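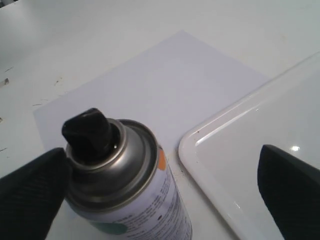 喷漆罐为什么会“嘶——”地响?

小朋友们好,今天讲罐子。喷漆的、喷发胶的、喷奶油的、杀虫的,全是一家人。时间紧,我边想边写,有错别字先原谅我一下。

先想一个问题。水倒在杯子里,它自己会飞出来吗?不会。漆也一样,懒洋洋的,躺在桶里一动不动。可是一装进喷罐,按一下,嘶,出来了,还变成了雾。谁在推它?

答案:气。

一、罐子里住着谁

喷漆罐里有两位住客。

第一位是漆。漆里面有颜料(很细很细的有颜色的粉),有树脂(像胶水,干了以后把颜料粘住),还有溶剂(让大家都能流动的液体,闻起来冲鼻子)。

第二位叫推进剂。名字很神气,意思就是“负责推的”。现在的喷漆罐里常用的是丙烷、丁烷,或者一种叫二甲醚的东西。打火机里那种透明的液体,就有丁烷。

怪事来了。丁烷在我们屋子里本来是气体,怎么到了打火机里又成了液体?

因为被压住了。气体被使劲压,挤到一块儿,挤得够紧,就变成液体。像下课的时候大家满操场跑,上课铃一响全坐进教室,人还是那些人,占的地方小多了。一罐液体放出来,能变成两百多罐气体!所以小小一个罐子能喷好久。

二、按下去的那一秒

罐子上头有个按钮,学名叫喷头。喷头下面连着一个小阀门,阀门下面再接一根细细的管子,叫吸管(真的就像喝饮料那根),一直插到罐底。

不按的时候:阀门里有一个小弹簧,把门顶得死死的。里面的气想出来,出不来。

按下去:弹簧被压扁,门开了一条缝。

罐子上半截的气马上往下压,压在漆上面。漆没地方去,只好钻进吸管,往上跑,穿过门,从喷头那个小孔挤出来。

松手:弹簧又弹回去。门关。安静。

好,重点。跟漆一起冲出来的还有推进剂,它原来是液体,一到外面没人压着它了,一下子变回气体,膨胀,把漆炸成好多好多小点点。雾就是这么来的。光靠小孔挤,出来的多半是一条细线,像水枪。

三、为什么越喷越凉

帮大人拿过喷罐的小朋友可能发现过,喷久了罐子冰手。

液体变成气体要吃热量。游泳上岸,风一吹直打哆嗦,也是身上的水在变成气,顺手把你的热带走了。罐子里也是这样,上面的气跑掉一些,下面的液体就赶紧变成气补上去,一边变一边吸热,罐子就凉了。

罐子一凉,压力就变小,喷出来也没劲了。大人会停一会儿再喷,等它缓过来。

所以冬天在室外喷漆不好喷。二月份我试过一次,喷一块木牌子,出来的都是大颗大颗的点子,像麻子脸。牌子现在还在我家阳台上,丑。

四、摇一摇,哒哒哒

喷漆之前要先摇。摇的时候里面哒哒哒地响,很多小朋友以为罐子坏了。没坏。里面有一颗小珠子,多半是玻璃的或者钢的。

颜料比较重,放着放着就沉到底下去了,像没搅开的芝麻糊。珠子跑来跑去,把底下的颜料撞起来,重新拌匀。不摇就喷会怎样?颜色淡淡的,一道深一道浅,喷头还容易堵。

发胶罐里一般没有珠子,因为发胶里没有沉底的颜料。下次去理发店可以听听看(别自己拿,请理发师摇)。

五、罐子的形状也有讲究

找一个罐子来看,请大人拿着,你看就行。

看底下。多数喷罐的底是往里凹的,像一个倒扣的小碗。为什么不做成平的?里面的气往四面八方推,平的底一推就鼓出来,罐子就站不稳了。凹进去的底像拱桥一样,特别能扛。

看上头。多数罐子的顶是鼓起来的,圆圆的,道理差不多,弯的面比平的面结实。

看身子。圆筒形。方的行不行?不太行,气会把平的面顶弯,角上又特别吃力,容易裂。所以你见过方的饼干桶,没见过方的喷漆罐。可乐罐也是圆的,一个道理,可乐里面也有气。

材料多半是铁皮外面镀一层锡,叫马口铁,也有用铝的。

六、谁想出来的

很早就有人动这个脑筋了。大概两百年前,有人把汽水装进瓶子,瓶口安一个小阀门,一按,汽水自己滋出来。

后来到了一九二几年,挪威有位工程师想到把液体和推进剂一起装进罐子里,还拿了专利。那时候的罐子又厚又重,没什么人买。

再后来到了四十年代,有人做出了能喷杀虫剂的小罐子,给住在热带、天天被蚊子咬的人用。又过了几年,轮到漆了。美国有个卖油漆的,想给客人看自己家的银色铝漆有多好看,他太太说,干嘛不装到喷罐里?装了。结果客人对罐子比对漆还感兴趣。

七、罐子和天上的洞

这一段有点严肃,但是要讲。

以前的喷罐用的推进剂叫氟利昂。不着火,没什么味道,大家觉得太好用了。可是它飘到很高很高的天上,会弄坏臭氧层。臭氧层像地球的防晒霜,挡住太阳光里伤皮肤的那一部分。

科学家发现以后,很多国家坐下来商量,签了一份约定,慢慢不用它了。喷罐就换成了现在的丙烷、丁烷这些。臭氧层正在一点一点长好,很慢,还要好几十年。

不过换了以后多了一个麻烦。丙烷丁烷会着火。所以下面这段必须看完!

八、安全,认真看

喷漆罐要大人来用。小朋友可以选颜色,可以铺报纸,可以站远一点看。

不能放在太阳底下,不能放在暖气上,夏天不能留在车里。罐子热了,里面压力变大,会爆。

不能扔进火里。空罐子也不行,空罐子里其实还剩一点点气。

不能用钉子扎着玩。

不能在关着窗的小房间里喷,闻多了头晕恶心,对身体不好。更不能故意去闻。

旁边不能有火,点着的蜡烛、蚊香、灶台都算。

喷头不要对着人,对着小猫小狗也不行。喷到眼睛里,马上用清水冲,一直冲,同时喊大人,去医院。

用完了怎么办?问一下大人你们那里怎么收,有的地方算有害垃圾,有的地方要喷光了才收。

九、不用喷漆的小实验

讲了半天都不让玩,我知道你们不高兴。来一个能玩的。

准备:一个气球,一个带盖的空矿泉水瓶,一根吸管,一点橡皮泥,水。在水池边上做,要请大人帮忙在瓶盖上钻一个洞。

瓶子里装半瓶水。

吸管从瓶盖的洞里穿进去,要插到水里,外面露一截。

瓶盖拧紧,洞边上用橡皮泥糊严实。一定要糊严,漏气就没戏。

捏瓶子。水从吸管里冒出来了吧?你的手把瓶里的空气压紧了,空气去压水,水没地方去,走吸管。跟喷漆罐一模一样,只是推进剂换成了你的手。

再试试把吸管往上提,提到水面上面,再捏。出来的是什么?只有气。所以把喷漆罐倒过来喷,吸管口露在漆外面,出来的也主要是气。大人喷完漆常常把罐子倒过来按两下,就是用气把喷头里剩的漆吹干净,下次不堵。

气球呢?哦对,气球忘了讲。把气球吹大,捏着口,慢慢松一点,听声音。嘶。再松一点,声音变了。气从小口子里挤出去,口子边上抖啊抖,就响了。喷罐的嘶声也是气和漆挤过小孔弄出来的,不过它的孔是硬的,不会像气球那样抖,所以声音比较平。

十、几个小朋友问过的问题

喷出来的漆为什么干得那么快?
点子小,薄薄一层,溶剂一下就跑光了。一滴水和一盆水,哪个先干?一样的。

喷漆为什么要离远一点?
太近,漆堆在一起,往下流,像流鼻涕。太远,漆在半路就干了,落上去沙沙的,摸着像砂纸。大人一般离一把尺子那么远,手要一直动,别停。

为什么喷一遍还不行?
一遍太薄,底下的颜色会透出来。薄薄地喷,等它干,再薄薄地喷。着急的人一次喷厚了,就要等很久很久,还会起皱。我就是着急的人。

奶油罐里也是丁烷吗?
不是不是!吃的东西不能用那个。奶油用的是另外一种气,叫一氧化二氮,它能溶到奶油里面去,出来的时候一膨胀,奶油就蓬起来了。这种气也不能拿来吸,危险。

灭火器是不是也是喷罐?
算亲戚。也是气在推,推出来的是干粉或者别的灭火的东西。灭火器的罐子厚得多,上面有一根保险销,要先拔掉才压得动。没有着火不要拔。

有没有不用推进剂的喷瓶?
有,浇花的喷壶就是。你扣一下扳机,里面的小泵推一下水,所以要一下一下地扣,手会酸。喷罐不用,按住就一直出,力气早在工厂里就压进去存好了。

还有问题的写在下面留言里,我有空就回。下一篇讲拉链,已经写了一半拉。

2022年1月3日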